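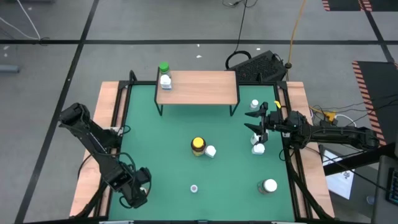 Wurik cell: service notes after the February rebuild

The Wurik cell went back into regular use with a new mat, new finger pads on both arms and a different cable route on the left side. These notes cover what was changed, what was left alone, and the checks that operators are expected to do from now on. The full procedure is in the cell binder. Questions go to Maya Zein.

Base and rails

The old mat had stretched near the front edge and could be pushed into a ridge by a gripper closing low. It was pulled up, the table was cleaned with alcohol, and the new mat was cut to sit inside the black rails with no overlap. Do not tape the corners. Tape lifts under the fingers and leaves residue that the pads pick up.

Both arm bases were removed and remounted. Base bolts are now marked with a paint line across head and plate. If a line is broken, stop and tell Maya before retightening, as the arm has to be rechecked against the table afterward. The right base had worked loose enough to give a 2 mm error at full reach, and for two weeks this was treated as a calibration problem. It was a bolt.

The wooden border is not a reference surface. It moves with humidity and was never square to begin with. Measure from the rails.

Cable routing, left arm

Most of the unplanned stops before the rebuild came from one servo cable on the left arm. The loop at the elbow was short, and when the arm folded in and then swung outward the connector took the load. The bus dropped out, the arm went limp, and the log showed a communication fault with no joint number attached. Vsevolod Shevchuk found it by running the joint back and forth by hand with the controller logging and pressing on each connector in turn.

The replacement cable is 20 cm longer and is strapped at the link, well back from the connector. The slack looks untidy when the arm is stretched out past the border. Leave it. Anyone who ties it back for appearance will recreate the fault. The same change has not been made on the right arm, which works mostly across the mat and has not shown the problem.

Connector check, once per shift:

Power off the arm at the strip.
Push each servo connector home with a thumb.
Look for flattened or shiny spots on the sleeve.
Power on and run the slow sweep with the mat clear.
Write the fault count in the log, including zero.

Finger pads and alignment

Pads wear at the tips first. The worn set would still hold a large bottle by the body but let a narrow cap rotate. The new pads come from Stankevičius and are slightly softer than the last batch, so the closing force in Cluvuton was brought down to match. The value is stored per arm. Please do not copy the left profile onto the right; the gear play is different and the right gripper will stall early.

Pads are to be changed after 244 hours of run time or when the tip gap with the fingers closed takes a 0.3 mm feeler gauge, whichever comes first. Clean them with a damp lint-free cloth at the end of each shift. No solvent.
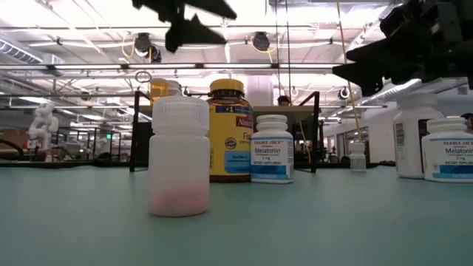 Exposure on the table-level camera is now fixed. It had been on automatic, and the result depended on how much of the overhead lighting was in view and where the arms happened to be. Labels came out readable in one recording and washed out in the next, with the same bottles on the table. Set it by the labels: the fine print on the melatonin bottle should hold detail, and the grippers will then go close to black against the ceiling, which is acceptable for this view. Finger position is read from the joint data and the wrist cameras. Also check the translucent bottle without a label. The level of the pinkish-red contents should be visible through the plastic, and if it is lost the exposure is too high or the lens needs wiping.

Focus on that camera is locked with a screw at the ring. The screw was missing for most of last year and the ring drifted a little each time the lens was cleaned. A spare is taped inside the binder cover.

Wrist cameras

The wrist brackets were the other weak point. Each bracket is held by two small screws into plastic, and the threads had been stripped at least once on both arms. They now have brass inserts. Tighten with the short driver only. The long one makes it too easy to pull the insert out.

After a bracket has been touched, the camera has to be recalibrated even if the picture looks the same. The routine in Cluvuton takes 24 poses. Reject the result if the reported error is above half a pixel and repeat with the board moved closer. Two failed runs in a row usually mean a loose bracket or a smeared lens, and a third run will not help.

A quick check between calibrations is to open the gripper fully and compare both fingers with the saved reference view. They should enter at the bottom of the picture at the same angles as before, with the table visible between them.

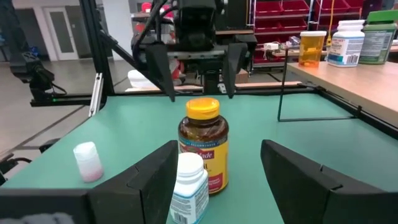
If either finger has shifted, look at the finger screws before blaming the bracket. A finger that has been bumped against the table rail can rotate by a degree or so on its mount and still open and close normally. Loosen, seat it against the shoulder, retighten and repeat the comparison.

Clearance between the arms

The two workspaces overlap over the middle of the table. The software limit keeps the grippers apart in normal motion but does not know about cables or brackets, so the margin was widened during the rebuild. Some reaches behind the bench that used to be possible will now be refused. Move the bench forward if a task needs that area, and note the position in the log.

Still open

The right elbow servo runs warmer than the left under the same load. It is within limits and is being logged. A replacement has been ordered through Ernix, part bin 204. The slow sweep will be extended to cover the wrist roll joints once the new limits have been tested on both arms.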